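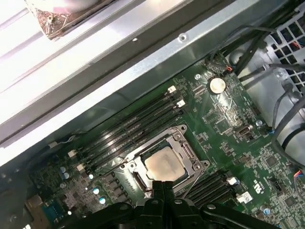
Old thermal paste on the processor, dust along the rail.

Last updated 1/1/20
3 min read

How to buy a used desktop without getting talked into it

Sellers love the word "refurbished." I've yet to see two of them mean the same thing by it. Ask what was replaced, and get the answer in writing.

Next, ask to see it running. A photo of a login screen proves very little. Open the system information page yourself and check the processor and memory against the ad.
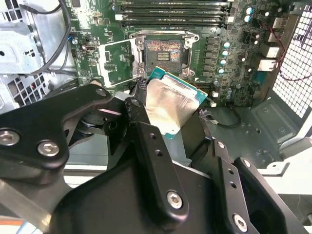
Then look up what the same parts sell for separately. If the total is well under the asking price, walk away or offer less. I once talked a $127 tower down by $23, and I still think I overpaid.

Be wary of "upgraded" too. Upgraded from what?

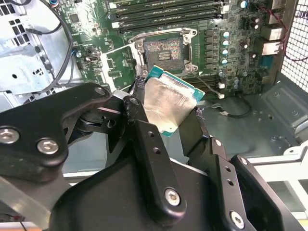

A desktop CPU and its open socket.

Last, read the return terms. Six days is short. "Tested before shipping" isn't a warranty, whatever the listing hints.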